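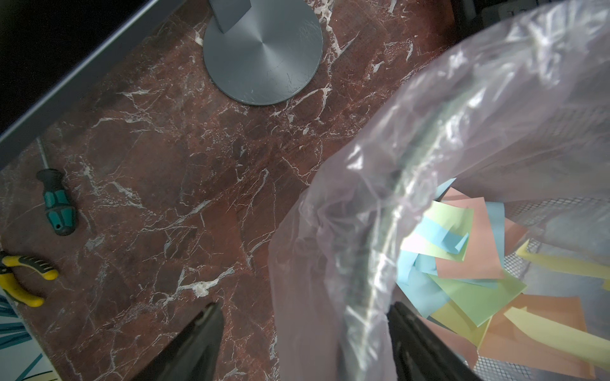
# The Londlow flat, tools still out

Red-brown marble, white veins, and a screwdriver that has settled in like a houseguest. The pliers with the yellow and black handles are keeping to the left, jaws out of sight.

Tyra Magnusson chose the stone after visiting four showrooms – I carried the samples. The round metal base has a few scratches already, so I can stop worrying about making the first one.

More from the Druscombe house in September.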